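Careers > Engineering > Open roles

June | By the Koleck hiring team

Print this page | E-mail to a friend

Backend developer, payments reconciliation

Koleck matches card takings to bank deposits for small shops, and we'd love another developer to help us do it faster! You'd join a team of five working on Orgate, our matching engine — mostly Python, some Go. 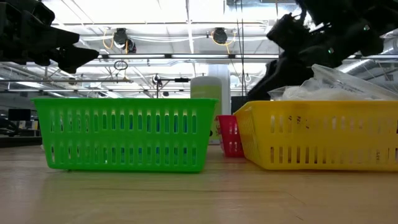
Green, red and yellow baskets on the table

You'll need a few years of backend work and a real liking for tidy ledgers. Payments experience is welcome, but we'll happily teach you. Work from our Salinas office or from home.

Send a CV and a short note, quoting ref. 1826.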